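Whiteboard arm, part 2

Posted in Workshop, Robots. Tagged gripper, whiteboard, Himenville

The arm is back on its base after the cable swap. I moved it to the white table at the Himenville shop in January, and most of the time since has gone into getting the wrist camera to agree with the encoders. I rewrote the offset file twice. The second version is the one I kept.

The board lies flat on the table for now. Wiping a vertical board is the goal, but I want the height control sorted out first.

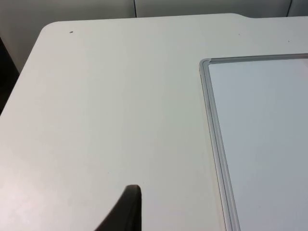
Photo: wrist camera, Himenville shop / Suryani Ngau

The silver rim is what I use to find the board. The corner detector picks up the rounded corner at 30 frames a second, but glare on the writing surface still gives me false edges. I ran 156 approaches with the lights on and 16 of them stopped short. I changed the threshold and have not rerun the set.

The fingers are black and slightly tapered. I have a softer pair printed and will fit those next, then try holding an eraser. Code is in the Mellano folder if anyone at the shop wants it.

Filed by Suryani Ngau. 2 comments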